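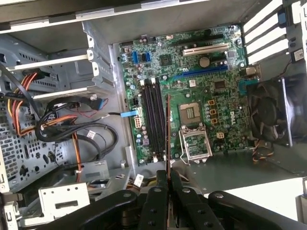

Protokoll der Januarsitzung, Rechnerwerkstatt Oditz

Beginn 18.30 Uhr, Protokoll wie immer Libor Hubáček, der sich vorab für die Länge entschuldigt.

1. Begrüßung
Wir haben uns sehr gefreut, dass trotz der Glätte so viele den Weg gefunden haben, und ganz besonders über die beiden Gäste aus Prakach, die auch noch Mohnkuchen mitgebracht hatten (herzlichen Dank!). Das letzte Protokoll wurde ohne Änderungen angenommen.

2. Spende der Firma Drastmont
Drastmont überlässt uns 34 ausgemusterte Rechner. Es wurde ausführlich und stellenweise recht fröhlich darüber gesprochen, was davon wieder flottgemacht wird und was als Ersatzteillager dient. Ergebnis: Speicherriegel werden zuerst ausgebaut, beschriftet und in die flachen Schachteln gelegt. Offene Prozessorsockel bitte nie mit den Fingern berühren, die Kontakte sind schneller verbogen, als man gucken kann.

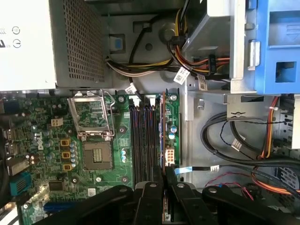
3. Kabel und Laufwerke
Zur Frage, wie weit wir die Gehäuse zerlegen, gab es zwei Lager, die sich am Ende doch sehr nett geeinigt haben. Netzteile bleiben vorerst drin. Die weißen Fähnchen mit dem Strichcode, die um die Kabelstränge gewickelt sind, sollen ebenfalls dranbleiben, und auch die blauen Laufwerksträger werden nicht weggeworfen, sondern zu den Rechnern aus Obura gelegt, wo uns ja welche fehlen.

4. Kasse
Bestand 400 Euro. Für Wärmeleitpaste, Pinsel und Antistatikbänder werden 70 Euro bewilligt, einstimmig.

5. Verschiedenes
Der Schlüssel zum Materialschrank hängt wieder am alten Haken. Wer noch Kuchenbleche vermisst, möge bitte in der Teeküche nachsehen.

Ende 20.45 Uhr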